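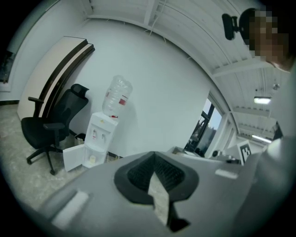
Calibration took most of the morning again. The hand-held gripper records its own pose against the marker board, and I had moved the desk in April without redoing the reference. Every trajectory since then carried a constant offset of 4 mm. The policy had learned it faithfully.

Benito Lorente and I redid the reference and went back to collecting demonstrations for the Nellus task: pick a part, turn it over, set it in the tray. We logged 37 and kept 28. Most of the rejects came from moving too fast on the approach, which blurs the wrist view and breaks tracking. Two were my elbow blocking the board.
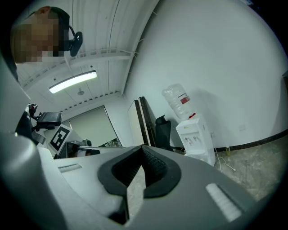
Gripper between takes, marker board at left.

We tried teleoperation for the same task last spring. It gives clean joint data, but each demonstration took some 6 times longer and my wrist corrections never came through properly. By hand, the corrections are in the data whether I want them or not.

Two changes for the next batch. Start each take with the jaws fully open, so the width signal has a common zero. Hold still for a second at the end, so the trimming script finds the stop. Training runs overnight on the 28, with the old set left out.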